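Grikard Builders Board
Teaching and Teleop – Arms on a Bench

Thread: Two-arm kitting, by hand guiding or by remote?

hildevd
Hello everyone, and thank you again for all the kind help with my gripper pads back in July. I'm hoping you can put up with one more long post from me! We are teaching a pair of arms to put together a small parts kit. Bins on both sides, a steel tray in the middle, and the kit is one round red board, the little wired parts and the harnesses, each laid in its own spot. I drive both arms by remote and record every run from start to finish. We have 50 good runs so far, and the boards are lovely to teach. You pinch one by the rim, lift it, carry it over, and that's really all there is to it.

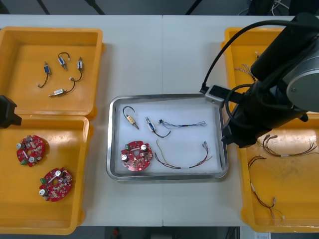 The harnesses are where I lose my patience. They never rest the same way twice, so I find myself poking at them, backing off, and coming in again from the other side, and all of that dithering goes straight into the recording. My question is whether I should throw those runs out or keep them. Roel Van Rooij, who shares the bench with me, says keep everything. I lean the other way, and we've been going back and forth over coffee for days.
– Hilde Van Damme

stubbs_fan
Welcome back, Hilde! I'm with Roel on this one. If you only keep the pretty runs, the arm never gets to see what you do after a bad pinch, and it is going to have plenty of bad pinches of its own. Keep the recoveries. I would only drop the runs where you stopped in midair to think, as those long pauses taught mine to freeze over the bin like it had forgotten its keys.

Plalex713
I'll disagree a little, in a friendly way. I did wire work on my old Plalex arms and the messy runs hurt me. What saved it was moving the arm by hand for the harness part. I took hold of the wrist and walked it down to the wire, and you feel so much more that way than you ever do through a controller. Can you do that with yours? Also, which arm takes what? If both can reach for the same part, pick one and stick to it.

hildevd
We can guide them by hand, yes, but then my own arms end up in front of the cameras, and I worry about teaching it to look for my sweater sleeves. As for who does what, the left arm gets the boards and the small wired parts, and the right arm gets both kinds of harness.

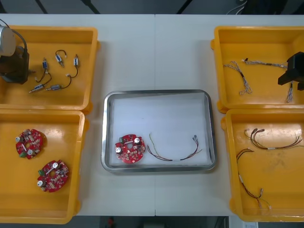 The colored ones with the bare metal ends are the worse of the two, if anyone is keeping score. I try to lay them in a wide U so they stay clear of the board, and sometimes an end springs back up just as I let go. The braided ones behave themselves a bit better – I think the twist gives the fingers something to hold on to.

mindside_jo
Sleeves in the shot are a real problem, I've been there. You could guide by hand with the cameras off, save the path, then play it back with the cameras on. It takes twice as long, but the pictures come out clean. It won't help much if the wire shifts in between, mind you, so you have to set it back just so.

Plalex713
Jo, that last part is exactly why I gave up on playback for wires! For boards, sure. For anything floppy I'd sooner have the sleeves.

stubbs_fan
One more thought before supper. Hilde, do you change how the bins are filled between runs? I had mine laid out so neatly that the arm learned the spots and never bothered with the parts.
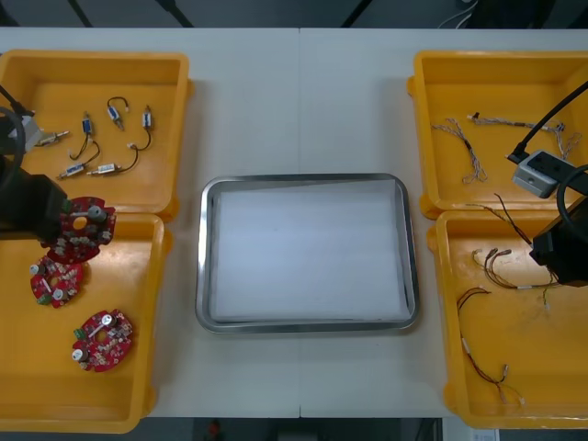 Page 2 of 6

hildevd
Good question, and a slightly embarrassing one. For the first batch I was putting everything back nearly where it came from, out of pure habit. Now I tip the small parts in and leave them however they land, and the boards get nudged and turned as well. I'll keep the recoveries, trim the long pauses, and try Jo's playback on the boards alone. Roel is already looking pleased with himself.

mindside_jo
Let us know how the boards go. And do record a few with the tray shifted a little, if your setup allows for it.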